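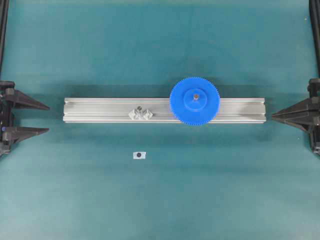

Quintela wanted the car off the stands by six. No chance. Gearbox still open, second and third grinding, rain coming in over Skenduvville and the other garages already shut for the night.

"How long?" Over the radio, though he was standing right outside.

"Long," Mélanie said. 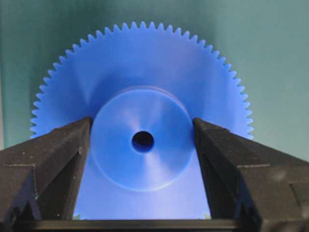

2 min read

Team principal for nine days. Before that he sold tires. Now Berge was in a hospital bed with his phone taken away, and Salvador Quintela had the headset, the jacket, the meeting with the Praltden people at breakfast. They paid for 800 laps of testing. They'd had 300.

"They'll ask about Gamow," he said. In the doorway now, dripping.

"So tell them."

"Tell them what? He's signed somewhere else?"

She put the wrench down. First she'd heard. Two seasons on that kid's car, every bolt of it, and he hadnt said a word. Not at dinner. Not this morning, when he'd asked her to move the seat forward a half inch.

"Who's driving tomorrow, then?"

Quintela looked at the car. Looked at her. Car number 1390 on the old test sheet, her name under it, from back before the crash.
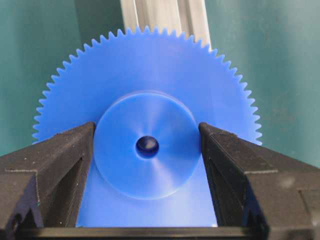 Blue gear, teeth up.

"No," Mélanie said.

"You still have a licence?"

Rain on teh roof. She picked the wrench back up.

"Move the seat back," she said. "Half an inch."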